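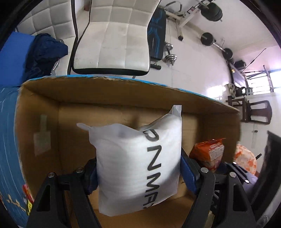

Mỹ Tăng had packed the same box twice and it still would not close.

The snacks were the trouble. Her aunt had sent a list in June, and the list had grown every time they spoke on the phone. By the end it ran to both sides of a sheet of paper. Chips were on it, and the crackers her cousin liked, and anything orange flavored. Chips took up room and weighed nothing. You paid for the room.

"Take out the big ones," Pascual Núñez said from the other side of the table. He rented the downstairs room and had come up to borrow tape.

"She asked for the big ones."

"Then get a bigger box."

She did not have a bigger box. She had this one, which Iman Hegazy had brought home from the stockroom at Ghoneim, and it was a good box, thick in the walls. The one before it had split on the stairs.

She took everything out and laid it on the table. She let a little air out of one bag through a pinhole and taped the hole over, then looked at it and decided her aunt would notice. She put that one aside for Pascual.

Iman came in at nine, still in her work shoes. She sat down in the white chair, which was the only comfortable one in the apartment, and watched for a while.

"Did you call Rernari?" she asked.

"They close at six. I'll go in the morning."

"They went up again. Abdelilah sent one to his mother and it cost him 197."

"For what size?"

"Smaller than that."

Mỹ stopped with a bag in each hand. She had 921 in the account and the rent was coming out of it. She had told her aunt the box was already on its way. She had said it to get off the phone, and then her aunt had told the neighbors, and one of the neighbors had asked for hand cream.

"You could send half," Iman said.

"Which half?"

Iman leaned forward and looked at the table. She picked up a packet, read the back of it, and put it down again.

"When I first came here my brother sent me a box from home," she said. "It took three months. He put in a bag of lentils. I could buy lentils at the corner. I could see the store from my window."

"Were you angry?"

"I ate them. I cooked the last of them the week Moataz El Khatib moved in across the hall, and he said they were the best he'd had, and I told him they came from the corner."

Pascual laughed. He had opened the bag with the pinhole and was eating out of it standing up.

Mỹ started again. She put the crackers at the bottom, flat, and the hand cream in the corners, wrapped in socks. She laid the bags upright this time, with their tops folded over, and pressed each one down until it stopped sliding. It went better. There was a gap left along one side as wide as her hand.

"What goes there?" Pascual asked.

She went to the bedroom and came back with the scarf her aunt had given her at the airport. She had worn it one winter. The one her aunt had kept for herself was the same, bought at the same stall, and she had written in a letter that it was lost on the bus.

She rolled it tight and pushed it into the gap. Then she held the flaps down with her forearms.

"Tape," she said.

Pascual looked at his empty hands, and then at the door. The tape was downstairs, where he had taken it an hour ago.

"Go," Iman told him. "She can't hold it all night."

They listened to him on the stairs. Mỹ kept her arms where they were. Under the cardboard one of the bags crackled and settled.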